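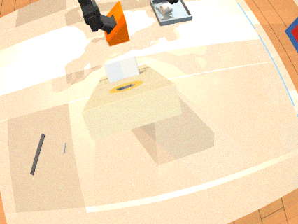

Can a machine clear a kitchen table yet? "Some of it, on a good day," says the lead engineer at Calora, a small firm in Skeranwood that has been training arms to tidy up since November.

Most of the practice happens in simulation. "You can run 144 tries overnight and no plates get broken," she says. Blocks, boxes and trays come first, because the shapes are simple. Thin things are harder. "A card in a slot or a stick lying flat on a table will beat us more often than a heavy pot."

Her team logged 1,326 tries at one tidying job before moving it to a real bench. The first 20 there went badly. "The lighting was different and the grip was off by a hair."

She doesn't expect to sell anything for homes soon. Shops may come earlier, she says, and a packing firm in Requena has asked for a trial. "Folding laundry? Ask me again later."

Print this article | E-mail this article

Recent items
Skunari opens second repair shop
Requena packers weigh new shifts
26 ways to store small tools

This site uses cookies. By continuing you accept their use.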